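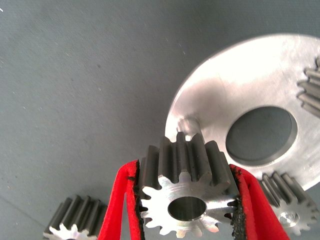
平歯車とアルミ製の円盤

報道関係各位
2021年10月27日
株式会社Callberg

歯車の組み付け練習キット「Karnero」、1月に発売

機械部品の販売を手がけるCallbergは、平歯車と円盤を使った組み付け練習キット「Karnero」を来年1月に発売します。画面もアプリも付きません。充電も不要です。担当者は当初これを弱点として報告しましたが、社内で協議し、特長の欄に移しました。

歯車は中央に丸い穴のあいた、ごく普通の形です。軸に通して隣の歯とかみ合わせる、作業としてはそれだけですが、発売前の試用会では参加者230人のうち11人が、初回で説明書を裏返しに読んでいました。説明書は現在、両面印刷に改めています。
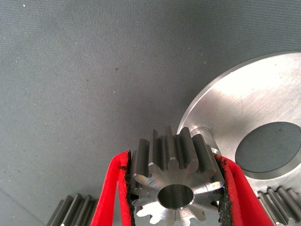 端面には旋盤の挽き目をそのまま残しました。開発責任者のTihomir Petekは「磨けばきれいになりますが、指紋も目立ちます。掃除をするのは私です」と話しています。塗装色の追加を望む声も1件ありましたが、差出人は当社営業部のLiette Girardでした。引き続き検討します。

初回生産は931セット。販売は当社直営店と代理店Nasonikで行います。価格は未定です。

本件に関するお問い合わせ
Callberg 広報担当 Virgilio Rivera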